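Household Materials, Unit 6: The Zipper Bag
Course handout, Andale evening program
May 26, 2023 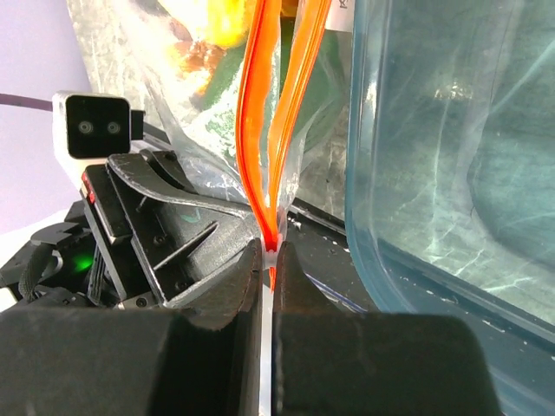

What the package promises

Read any box of zipper bags and you will find the word "fresh" several times. Ask what it means. A zipper bag slows the exchange of air and moisture. It does not stop spoilage, and a clear bag with orange seal strips does the same job as one with plain strips. Color helps you find the track. I have yet to see good evidence that it does more.

The seal

Two strips, one ridged and one grooved, press together along their length. Pinching them shut at one point tells you nothing about the rest of the track. Most bags I see called "defective" have a crumb in the groove or a corner left open. Check corners first.

Bag or rigid container?

The Ultgate leaflet (on the reading list, with reservations) claims bags save up to 66 percent of shelf space over tubs. Compared with which tubs? Full or half empty? The leaflet doesn't say. Soft film takes the shape of what is in it, fine for leaves, poor for anything that bruises. A translucent tub stacks and protects but holds more air when partly filled.

Reuse

The Gulusside survey asked 229 households whether they wash and reuse bags. Most said yes. People tend to say yes to that question. Treat the result as a record of good intentions. Creases and scuffs alone are a weak reason to throw a bag out; a track that won't close is a better one.

For June

Bring one used bag and one lidded tub from home. Fill each with water over a sink, close it, turn it over. Write down what leaks and where.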